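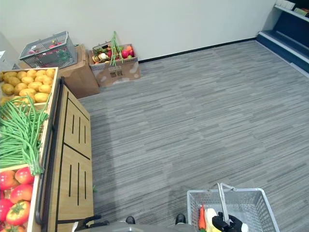
Why does a former name keep coming back after a person has changed it in a city records system?

The old name usually sits in several linked tables and printed templates, and a change made at the front counter updates only the one the clerk has open. The others overwrite it at the next sync.

Name and Gender Marker Changes in Local Records
Speaker notes, Nuanchan Srithong
Afternoon technical session, Boateng Hall, Room B

Slide 1. Title

Introduce self: records analyst, City of Holtari, equality and access unit. Slides and field map go on the session page after the talk. Take questions at the end except for corrections to terms.

Scope: what happens in the database after a change has been approved. The legal test for approval is a separate subject and differs by state. Do not get drawn into it.

Slide 2. Terms

Legal name: the name on the court order, birth record or other document the office accepts as proof.
Display name: the name shown on screens, letters, cards and queue boards.
Prior name: any name that was legal or displayed before and is kept for matching.
Marker: the stored value for sex or gender. State which one the field holds. In our system the column was labeled "sex" on one screen and "gender" on another and both wrote to the same place.

Use "prior name" all the way through. The audience will include people from trans advocacy groups and people from IT, and the two use different words for the same field.

Slide 3. Where we started

Holtari runs Stitis for resident records and Rernov for billing. Library, transit pass and recreation accounts pull from Stitis overnight. Rernov pulls from Stitis but also keeps its own name table, which was loaded once at migration and then edited by hand.

We reviewed 427 change requests. All had been approved and marked closed. In roughly 80 percent of them at least one connected system still held the prior name as the display name. Pause here. Closed meant that the counter had finished its part of the job. It did not mean that the resident's letters were correct.

The review was limited to requests with a signed consent form. We did not sample from the full table. Say this before someone asks.

Slide 4. Failure one: the return sync

Order of events:
Clerk edits the name in Stitis.
Night job sends the change to library, transit and recreation.
Rernov ignores the change, as its match key includes last name and the last name no longer matches.
Rernov creates an exception and falls back to its own table.
Weekly address update from Rernov to Stitis carries the full contact block, name included.
Prior name is back on the Stitis record.

The weekly job was written to fix addresses. The name field was in the block and was left in. We removed it. It was a short change, and testing it took most of May.

If asked: the exception queue was being cleared in bulk. There was no alert.

Slide 5. Failure two: templates

We pulled 3316 letter templates, counting old versions that staff could still select. Search was done on merge fields, then by hand on templates with typed-in titles.

Findings to read out:
Mr. and Ms. derived from the marker, with no way to leave the title blank.
Envelope window set to legal name, letter body set to display name. A resident who had changed only the display name got both in one mailing.
"Formerly known as" line printed by default on tax notices.

The last one is the most serious. It discloses to anyone who opens the mail at a shared address. Removed by default. It now prints only when a supervisor enters a legal citation in the field next to it.

Slide 6. Failure three: history screens

Stitis shows the edit log on the main tab. Any user with read access could see the prior name, the prior marker and the date of change. That included seasonal recreation staff.

What we did: moved the log to a restricted tab. Access is by role, and each view is itself logged. The prior name is still used for matching in the background, so a court or benefits search under the old name will find the record. The search result returns the current display name.

Expect an objection from auditors. The log has been kept in full. Only the default view changed.

Slide 7. Marker field

Old field: one character, required, two values. New field: optional, four values including "not stated."

Note on old data: records loaded before 2000 had blanks filled with M by the import script. We cannot tell these from real entries. They were not reset. They carry a flag, and the value is not used in letters.

Ask the room: which of your services need this field at all? In our case most of them did not use the value in any rule, report or letter. Recreation used it for locker assignment and has since dropped it. Where no use could be shown in writing, the field was taken off the form.

Slide 8. Test procedure

Create a test resident with accounts in every connected system.
Change display name only. Wait for the full sync cycle, weekly jobs included. Check every system and print every letter type in use.
Repeat with legal name.
Repeat with marker.
Repeat with all three in one request.
Then change the address only, and check that the name has held.

That last step is the one that would have caught our fault. Testing only the night job will pass a broken setup.

Slide 9. What residents see

One form replaces the separate forms per department. The resident can choose display name only, with no proof needed. The confirmation letter lists each system and the date it was updated. A request stays open until every line has a date.

Phone staff read the display name from the top bar. Identity checks use account number and birth date. They are told not to ask for a prior name unless the first match fails, and then only with the wording on the card.

Slide 10. Still open

Scanned documents. Prior names are in the page images and the text index. No fix yet.
Backups restored after a change. Manual replay list, kept by my unit.
Data already sent to outside contractors. We send a correction notice but have no way to check that it was applied.
Joint accounts where the other holder gets the confirmation letter. Draft rule is with legal.

Leave this slide up during questions. If time runs short, skip slide 7 and go straight to the test procedure.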